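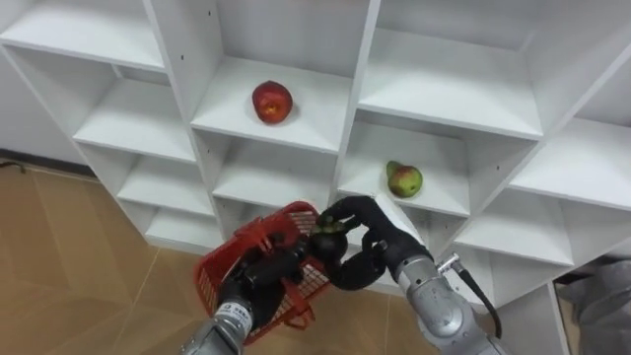 White shelving unit with open cubbies

Nitedell Streaming – Frequently Asked Questions
Last updated July 27, 2026

When do new episodes of Drulter appear?
Season 3 episodes are added at 3:00 a.m. Eastern Time on the release date. The app may need to be closed and reopened before a new episode is listed. Release dates are shown on the series page and can change without notice.

Is the whole season available at once?
No. The first three episodes are released together. The rest follow one per week, ending in November.

Why does the episode count differ between regions?
In some regions the two-part pilot is listed as a single episode. The running time is the same.

Which plans include Drulter?
Standard and Premium. The Basic plan includes trailers and recaps only. Add-on channels, including Rurkance, are billed separately and do not change the plan level.

How many devices can stream at the same time?
Standard: one. Premium: up to 3. A device that has been paused still counts as active until playback is closed.

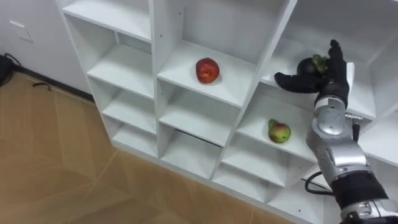 Dark round object with a leafy green top, held at an upper cubby

Can I watch Avcı with English subtitles?
Yes. Avcı is offered in Turkish with English, Spanish and French subtitles. An English dub is available for Season 1. Audio and subtitle settings are saved per profile – they do not carry over to other profiles on the account.

What does error 103 mean?
The player could not confirm the license for the title. Sign out, restart the device and sign in again. If the error returns, check that the date and time on the device are set automatically.

What does error 3000 mean?
The connection dropped while the stream was loading. Restart the router, or lower the video quality under Settings – Playback.

How long do downloads last?
Downloads expire 30 days after they are saved, or 48 hours after playback starts. Expired titles stay in the list and can be renewed while online. Rurkance titles cannot be downloaded.

Can I turn off autoplay for trailers?
Yes. Open Profile, select Playback and clear the box marked Autoplay previews. The change applies the next time the app is opened.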